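台所の布を減らした話

台所の引き出しが閉まらなくなったので、布類を全部出した。ふきん、手ぬぐい、ランチョンマット、もらいもののエプロン、何に使うつもりだったのか思い出せない端切れ。引き出しは二段あって、上がふきん、下がその他という決まりにしていたはずだが、開けてみると上にも下にもその他が入っていた。

前に同じことをしたのは6月で、そのときは途中で電話が鳴り、そのまま全部押し込んで終わった。今回は最後までやるつもりで、昼ごはんの片づけが済んでから始めた。

まず床に古いシーツを敷いて、その上に全部出した。たたんであるものもいったん広げる。たたんだままだと穴やしみが見えないからだ。広げてみると、きれいだと思っていた麻のふきんの真ん中が薄くなっていて、向こうの指が透けた。これは窓拭きに回す。

数えたら布は60枚あった。一人暮らしの台所に60枚は多い。毎日使っているのは同じ数枚で、洗って乾いたらまた同じものを使っている。残りは引き出しの奥で順番を待っているだけだった。

分け方は簡単にした。使う、下ろす、人に渡す、捨てる。迷ったものは箱に入れて後回しにする。迷う時間を決めておかないと終わらないので、一枚につき息を二回する間だけ考えることにした。実際にはもっと考えてしまったものもある。

使うほうに残したのは16枚。内訳は食器用のふきん、手拭き、パンを包む布、蒸し器に敷く布、それから柄のもの。残す基準は、水を吸うこと、片手でしぼれる大きさであること、乾くのが早いことにした。厚手のワッフル織りは吸うけれど、冬は翌朝になっても端が湿っている。気に入っていたが二枚だけにした。

しまい方も変えた。これまでは四つ折りにして重ねていた。重ねると下のものを取るときに上が崩れるし、結局いつも上のものばかり使う。今回は三つ折りにしてからくるくると巻き、立てて並べた。仕切りには牛乳パックを切ったものを使っている。Gultmontの引き出し用の仕切りも見に行ったのだが、うちの引き出しは奥行きが中途半端で、どれを入れても端が余る。牛乳パックなら切れば済む。切り口で手を切らないように、縁はテープで巻いた。

立てて並べると、柄が見えるのがいい。白いふきんばかりだと見分けがつかないので、用途を柄で分けることにした。無地は食器、しま模様は手拭き、くだもの柄は台所以外に持ち出してよいもの。くだもの柄というのは、薄いミントグリーンとオフホワイトの地に、黄色いキウイや柑橘の輪切りが散らしてある布のことだ。キウイなのに果肉が黄色いので、ゴールドキウイのつもりなのだろう。種の黒っぽい粒がちゃんと輪になって描いてある。

この布はOda Dahlgrenさんにもらった。以前同じ建物に住んでいた人で、引っ越しのときに台所のものをいろいろ分けてくれた。鍋は重くて使わなくなったが、布は残っている。私の好みからすると少しにぎやかで、もらってからしばらくは使っていなかった。使い始めたのは、弁当を包む布が見つからない朝に、ほかになかったからだ。使ってみると、しみが目立たない。カレーの汁がついても柄の黄色にまぎれる。それから弁当はずっとこれで包んでいる。

ひとつ困るのは、しわになりやすいことだ。弁当箱の角の形に跡がつき、洗って干しただけでは取れない。アイロンをかければ取れるが、弁当の包みにアイロンをかける気にはあまりならない。干すときに四隅を引っぱって、手のひらで何度かたたく。それでだいたいよしとしている。きちんと平らにしたいときは、半乾きのうちにたたんで、雑誌を載せておく。

下ろすほうに回した布は、小さく切って使い捨てにする。切るときの大きさは、はがきを二枚並べたくらい。大きすぎると捨てるのが惜しくなり、洗ってまた引き出しに戻してしまう。それで増えてきたのだと思う。切った布は流しの下の空き瓶に詰めてある。フライパンの油を拭く、排水口のまわりを拭く、玄関のたたきを拭く。そのまま捨てる。

はさみはOtexの裁ちばさみを使った。十年以上前に買ったもので、最近は紙にも使ってしまっていたせいか、麻の端で何度か布をかんだ。研ぎに出すか買い替えるかは、まだ決めていない。

人に渡すほうには、箱に入ったままのランチョンマットと、おろしていない手ぬぐいを11枚入れた。手ぬぐいはあいさつの品などで毎年少しずつ増える。柄はどれも悪くないのだが、手ぬぐいは端がほつれるのが性に合わない。使っているうちに落ち着くと聞いて何年か試したけれど、糸が出るたびに切りたくなって、切るとまた出る。好きな人が使ったほうがいい。近所のSusanceという喫茶店のカウンターに「ご自由にどうぞ」のかごがあるので、店の人に聞いてから置かせてもらうことにした。電話で聞いたら、手ぬぐいは助かると言っていた。焼き菓子を包むのにちょうどいいそうだ。

捨てたのは、ゴムのように硬くなった滑り止めマットと、焦げた鍋つかみと、においの取れなかった布巾。布巾は煮洗いを二度して、それでもだめだった。煮洗いは鍋に水と粉せっけんを入れて弱火で二十分ほどかける。吹きこぼれるので目を離せない。たいていのにおいはこれで取れるが、一度しみた魚の油は難しい。

迷い箱には最後に三枚残った。一枚は祖母の割烹着をほどいた布で、これは台所のものではなく押し入れのほうへ移した。あとの二枚は大きさの違うさらしで、だしをこすのに使うかもしれないと思って取ってあったものだ。去年は一度もこしていない。年末に昆布と鰹でだしを取るつもりでいるので、そのとき使わなければ切って瓶に入れる。

全部終わって、引き出しを閉めたら音もなく閉まった。下の段はほとんど空になったので、ラップとアルミホイルと保存袋を入れた。それまでラップ類は冷蔵庫の横の棚に立ててあり、取るたびに隣のものが倒れていた。空いた棚には、今のところ何も置いていない。

枚数を減らしてから、洗濯の間隔が変わった。前は布巾がたまってからまとめて洗っていたが、今は二日に一度、洗面器で洗う。石けんをつけてもみ、すすいで、しぼって、窓のそばのさおに掛ける。手間は増えたような気もするし、一回が少ないので楽になったような気もする。冬の間はこれで様子を見る。梅雨どきに乾かなければ、何枚か買い足すかもしれない。

買い足すならSubramaniamの薄手のものと決めている。一度店先で触っただけだが、手に持ったときの軽さがよかった。ただ白しかなかったので、柄で用途を分けるという今の決まりには合わない。端に色糸で印を縫えばいいのだが、縫うのは苦手なので、やるとしても一針か二針だろう。

弁当の布は替えがないので、洗った日は代わりのものが要る。くだもの柄の仲間になるような、少しにぎやかな布をもう一枚探している。四角で、対角に結んだときに端が余りすぎないもの。今日も出かけたついでに二軒ほど見たが、大きさの合うものは紺の無地しかなかった。紺は乾くと糸くずが目立つので、やめておいた。

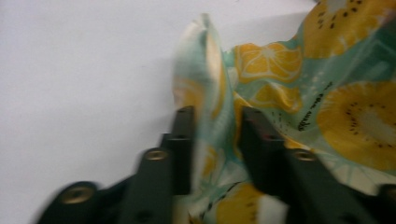
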